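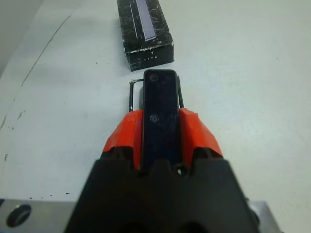 Gripper keeps squeezing too hard on small boxes -- what to change first?

Posted Tuesday, November 14, 2023 by Usari
9 comments

Got two arms on one table in our shared shop. Parallel grippers, red tips. Goal is dumb simple, pick up flat black boxes and set them back down. Been at it since September.

Trouble is the close command. Speed is 500 in the config, force limit 40, no idea what units, the manual just says "value". Stiff box, fine. Anything with a wrapper on it and the wrapper bunches up and the arm thinks it's done closing before it really has hold. Then it lifts and I get a drop maybe every third try.

Lighting matters too I think. Wrist camera gets glare off the plastic and the pose estimate jumps. 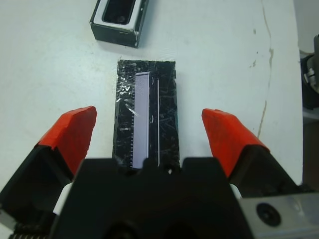

Pladcombe

Drop the speed first. Way down. 500 is nuts for small stuff, I run a tenth of that and creep the last bit. Leave force alone untill the speed is sorted or you wont know which one fixed it.

Also dont trust "closed" from the motor current. Compare the jaw width you expect with the width you get. Wrapper bunches, width reads too big, open up and go again. Took me an evening to write and I got over 10 clean picks in a row the first night.

For the glare -- move the lamp off to the side. Or tape paper over it, same thing.

Shares: 10

Prurnen

check your tips, mine were loose

Singhal

Agree on speed, not on the lamp. Side light gave me long shadows from both arms and the overhead camera went looking for boxes in them. Two soft lights up high worked better for me.

Other thing, with two arms do them one at a time. Park one, tune the other, swap. I tried both together and chased the wrong arm for a week. And save the config before you touch it, mine is still half guesses.

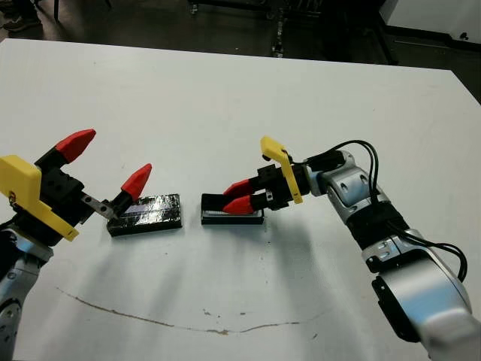 Last edited 9 hours ago

Update from Usari: speed down to 50, force same as before. Better on the plain box, wrapped one still slips some. Doing the width check next, will post the code if its not too ugly.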